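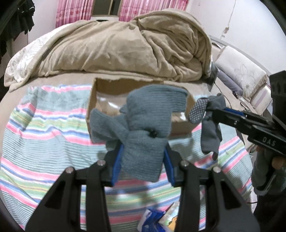 PLANNING & HOUSING

Skendton council takes Camidero's word on "walkable village"

March 8, 2005

The Skendton town council voted last night to move the Haberkorn tract to its next stage of review, clearing the way for a 755-home development that its builder, Camidero, keeps calling a village.

The word shows up on nearly every page of the application. What the site plan shows is a loop road, a string of cul-de-sacs feeding into it, and 2 entrances, both on the county highway. The "village center" is a block of storefronts set behind its own parking lot at the north end. A resident of the southern cul-de-sacs who wanted a carton of milk would have a long walk along a collector street, and the plans put a sidewalk on one side of it.

Camidero told the council the layout "encourages residents to leave the car at home." The company's own traffic study does not seem to expect that they will. It uses the standard trip rates for ordinary suburban houses and takes no reduction for walking or transit. Asked about this, a company representative said the study was meant to be conservative. That may be so. It is also the only document in the file with any arithmetic in it.

The tract covers the old Haberkorn dairy land west of the rail spur, which was zoned agricultural until the town rewrote its map in October. At that time residents were told the change was a housekeeping matter and that no application was pending. Camidero's first drawings arrived soon after, and they were remarkably complete.

Of the homes proposed, 149 are described as "attainable." The term is not defined in the town code, and the application does not give a sale price or an income limit. The council asked for a definition in January. It was given a letter saying one would be supplied before final approval. The letter was accepted without discussion.

Supporters point out, fairly enough, that Skendton has not built much of anything lately and that the people who teach in its schools mostly drive in from somewhere else. More houses would help with that if teachers could buy them. Lots in the current plan average a good deal larger than those in the older streets near the depot, where small houses sit close together and people really do walk to the store. It would be illegal to build those streets today under the town's own setback and parking rules, and Camidero has not asked for those rules to be waived. Neither has the council offered.

Then there is the matter of the bus. The brochure handed out at the door mentions a "future transit stop," marked on the map with a small green circle. The county transit office has no route planned for that side of town and no money set aside for one. The circle sits next to the storm water pond.

Plikard, the consulting firm hired to review the plans for the town, found the street network "generally consistent with the goals of the comprehensive plan." Plikard also helped write the comprehensive plan. Its report suggests adding a footpath between the cul-de-sacs and the village center, which would cut the walk considerably. Camidero said it would study the idea, citing concerns over privacy for the lots on either side. The motion passed last night does not require the path.

It does require a strip of trees 50 feet deep along the highway, so that drivers going by will not have to look at the village.

The vote was 5 to 2. Neither of the members who voted no objected to the number of homes; both said they wanted the price question answered first. A public hearing on the preliminary plat is to be scheduled, and copies of the application can be read at the town clerk's office during business hours. The traffic study is in the second binder.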